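About Kemside Workshop

Kemside is a shared workshop for people who build robots at home and have run out of kitchen table. We opened in July with one room and a set of donated shelves. Today we have 18 benches and more than 500 square feet of storage – most of it full.

The workshop was started by Brynhildur Bergmann, who spent years repairing packaging machines and wanted a place to work on her own projects in the evening. She still runs the Wednesday build night and teaches the wiring class.

Our longest-running project is Bendia, a two-arm tabletop setup that members build and maintain together. It is made to handle small household things: picking up a pen, opening a drawer, moving a box from one side to the other. The plans are kept in a binder by the door, and any member can make a copy.
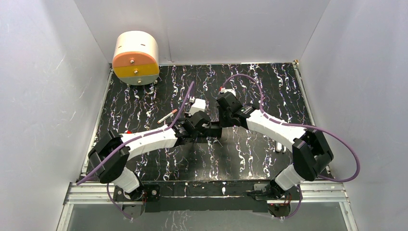
Work on Bendia is split into short jobs, so you can help out even if you only have an hour. One person might reroute a cable while another squares up the rails or tests a grip. New members usually start with mounts and fasteners and move on to motors when they feel ready.

We also run Bititz, a beginner course in small controllers. You take home what you build.

Membership is monthly and includes a locker, use of the hand tools and a place at build night. Soldering and the drill press need a short safety session first – ask at the front desk to book one.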